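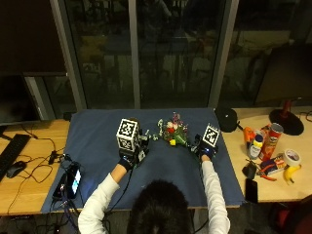 Artificial stems on the blue mat, before sorting.

The mat covers the middle of the desk and stays there permanently now. I work on it for everything from soldering to gift wrap, and this month it has been flowers. My aunt, Xuelian Gu, wanted a small arrangement for the shelf in her hallway in Daltby, which gets no daylight. Fresh stems last 8 days there at best. Artificial was the practical choice.

I bought two mixed bunches from Hangate. Pink, white, red and yellow, with green leaves. The colors are stronger than the listing suggested, but at hallway distance this does not matter much.

Notes on construction, for anyone doing the same.

Stems. Most cheap artificial stems are a steel wire core inside a molded plastic sleeve. The wire on mine measured thicker than the spec sheet claimed, so scissors are out. Use side cutters or the cutting section of ordinary pliers. Mine have red handles and live on the right side of the desk. Cut, then fold the last few millimeters back on themselves so the wire does not scratch the vase.

Heads. Blossoms are a push fit over a peg at the top of the stem. They come off if pulled straight and tear if twisted. A loose head can go back on with a drop of hot glue, but keep the gun on its low setting – the high one softens the petals at the base.

Leaves. Strip anything that will sit below the rim. Keep the strippings. They fill gaps later and save buying a separate bunch of greenery.

Buds. I almost discarded the stems with pale buds and am glad I did not. A bud placed low and to one side breaks up the outline, and without one the whole thing reads as a ball.

Shape. Start with the tallest stem and set it at one and a half times the height of the vase. Bend the others away from it in small steps. Wire remembers a sharp bend, and straightening it leaves a white stress mark in the sleeve.

Dust. This is the real maintenance cost. A soft brush every few weeks is enough for the petals. For leaves I use a spray bottle of plain water and a cloth. Test the red blossoms first, as some dyes bleed.

The vase is a 700 ml stoneware one from Weldu. It is too light to stand safely with a wire arrangement in it, so I put 369 grams of washed gravel in the bottom. Jingyi Xia suggested plaster, which would hold better but is permanent, and my aunt changes her mind about vases.

Remaining work on the desk itself: the cables between the mouse and the mat need a tray, and the tape, the bottles and the Pringles can on the right need to go somewhere else. I measured for a shelf above that side in March and have not bought the brackets. The wall is plasterboard over battens, and the battens are not where I would like them.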